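Why did the ducks move back to Wolcombe Pond?

When I was a kid, Wolcombe Park had a pond you could smell from the bus stop. The water was green and thick like pea soup, and hardly any ducks would go near it. My mum called it the soup bowl!

The green stuff was algae. Algae are tiny living things, a bit like plants, and they love sunshine and food. And guess what was feeding them? We were. All the bread we chucked in (I threw heaps, sorry) sank to the bottom and rotted, and the algae gobbled up the goodness that came out of it.

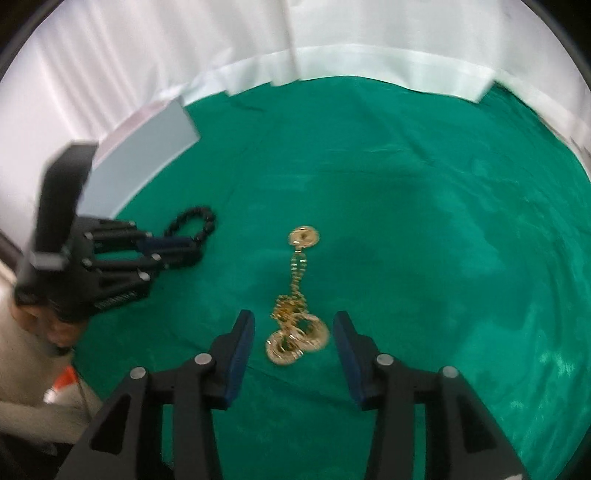
So the park people put up signs asking everyone to stop throwing bread. Then in September they planted 600 reeds along the edge. Reeds are hungry too – they soak up the same food the algae want, so there's less to go round. They also make a great hiding spot for ducklings.

My neighbour Urmila Joshi helped with the planting and lost a gumboot in the mud. It's still in there somewhere.

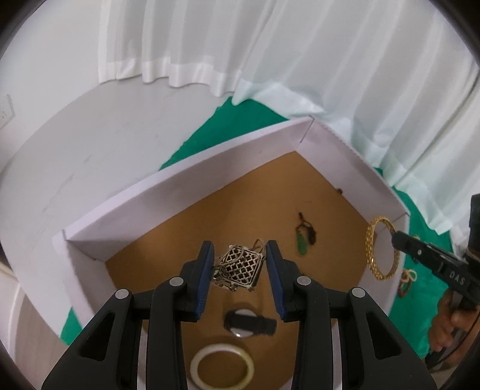

You might be wondering what ducks eat if they don't get bread. Plenty! Water weed, snails, bugs and seeds. If you'd really like to feed them, bring a small handful of oats or thawed peas and toss in a little at a time. Stop when they lose interest.

I asked the kids at Sirnby library what they thought of the new pond.

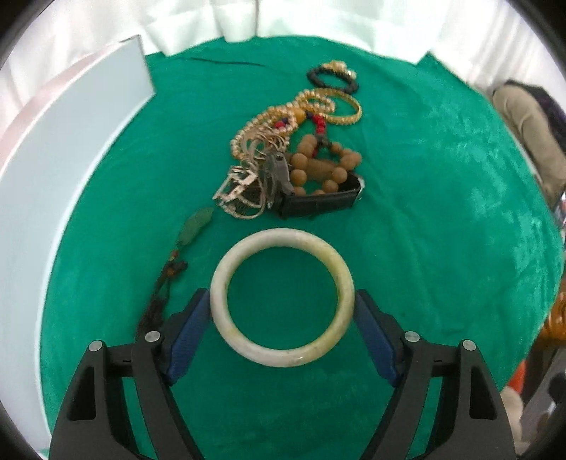
Akua Nartey said she liked the ducks better now, but she wanted to know where they sleep. Good question, Akua! Some sleep on the bank and some sleep floating on the water, and a duck at the edge of the group can keep one eye open to watch for foxes.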